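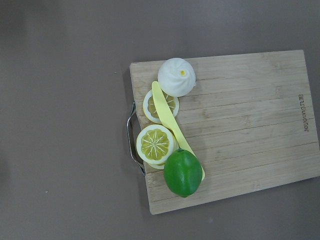 Bamboo board with wire handle, toy bun, lemon slices, lime and play knife.

Girkness Play Kitchen Hire: Frequently Asked Questions

Page maintained by Glenys Naylor. Last updated December 1, 2020.

What comes in a play food box?
Each box has a cutting board, play food and at least one toy knife. The food varies from box to box. The packing list is taped inside the lid. Please check it on the day you pick up and tell us if anything is missing.

Is the cutting board a toy too?
No. We use regular kitchen boards because the small toy ones slide around. The bamboo boards are made of glued strips, so you will see seams and darker streaks along the length. Those are not cracks.

Can we cut real food on it?
Please don't. The boards are for play only and we don't clean them to food standards.

Can a child carry the board by the metal handle?
Yes, with nothing on it. Clear the food off first and don't let anyone swing it.

Will the toy knife cut anything?
It is plastic with a rounded blade. It will not cut bread, and it shouldn't be used on modeling clay, which gets stuck to it and is hard to remove.

What ages is it for?
Three and up. Some of the slices are small enough to go in a mouth, so keep the box away from younger brothers and sisters.

How do I clean the pieces?
Wipe the plastic food with warm water and a drop of dish soap, then dry it with a towel. The pleats on the steamed bun hold crumbs and need a soft toothbrush. Wipe the board with a damp cloth and stand it on edge to dry. Do not soak it or put it in the dishwasher.

How long can I keep a box?
Two weeks. You can renew once if no one is waiting for it.

What if we lose a piece?
Write it on the return slip. The first lost piece is free. After that it is $5 a piece, or the replacement cost of the board if the board is lost or damaged.

Can I borrow more than one box?
Schools and day cares can take up to four. Families can take one at a time. For school bookings, ask for Clementina Macedo.

Do you take donated play food?
Not at the moment. We will look at this again in April.

How do I ask for a particular box?
Give the number on the lid, for example 868 or 1288.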